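Simulated arm closes its fingers before it gets to the object (student team, first year)

Posted in Skolent Community Help > Clubs and Competitions
August 20, 2021

Ming-te Chien

Hello everyone, and thank you in advance to anyone who reads all of this, because I do tend to go on. I help with the robotics club at Flasdale, and this summer our students are doing the household event entirely in simulation. The robot has two arms, the room is a bedroom sort of setup, and the task is to pick small things up off furniture and put them where the judges ask. The kids love it and I am learning right along with them (usually one evening behind!).

Our trouble is that the gripper shuts too soon. The arm goes out nicely, gets close to the object, and then the fingers close on air a little short of it. Out of 273 practice runs we have 65 good picks. The students wrote the reaching part and the gripping part as two separate scripts, and there is a wait of 3 seconds between them. We tried making the wait longer and that helped for one afternoon, and then a different object started giving us the same headache. Is there a better way to do this that a fourteen-year-old can write and explain to a judge? They do have to explain it, and it counts for a lot.

We have the overhead view and the gripper view both turned on, if that matters.

Chak-lun Tseng

Welcome, and please don't worry about the length, mine will be worse! I coached a team through the same event last year and we lost most of August to exactly this.

The wait is your problem. Your arm takes a different amount of time depending on how far it has to travel, so any fixed number will be right for one object and wrong for the next. What you want is for the gripping script to ask where the hand is. Have the students read the hand position over and over, subtract the target position, and only allow the fingers to close when the difference is small and has stayed small for several readings in a row. That last bit matters, as the arm can swing through the right spot on its way past it. Ours did that constantly and we blamed the friction settings for a week.

Also check which point on the hand your software calls "the hand." In our setup it was the wrist, and the fingertips were a good bit farther along, so we were always aiming the wrong part of the robot at the object. There is usually a tool offset you can fill in. Do one arm first and copy it over to the other afterward.

And have the kids use both views when they go over a run. Ours would only ever watch the big one because it's prettier, and from there a hand that is near a thing and a hand that is at a thing look just about the same. 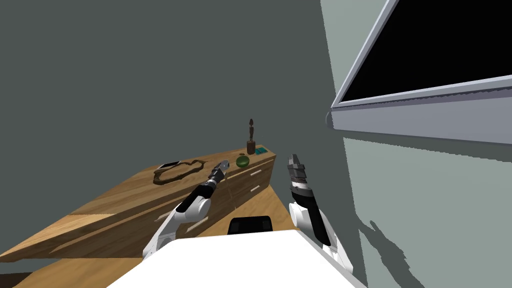
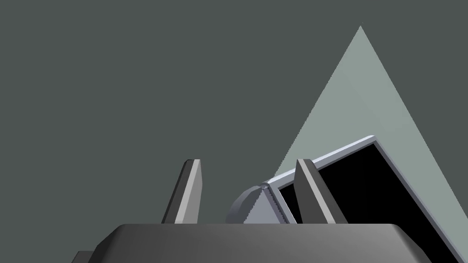

Once they have that working, get them to write down the stopping distance they chose and why. Our judge spent most of the interview on that one number, and my quietest student had a wonderful time telling her all about it. If you'd like our old practice sheet, send me a message and I'll dig it out. It was written for an earlier version, so a few of the menu names will be off.

Chu

had this too. we just moved the objects closer lol. worked ok until the random placement round

Orkamex

Agree with Chak-lun on the position check. I would add a time limit, so that if the hand never settles the script gives up, backs off and tries again. Otherwise you can sit there until the round is over. We use 1,217 simulation steps as our limit, which came out of trial and error, so please test your own. Check too that your object positions and your hand position are given in the same coordinates. Ours were measured from the room in one case and from the robot's base in the other, and it took three of us to notice.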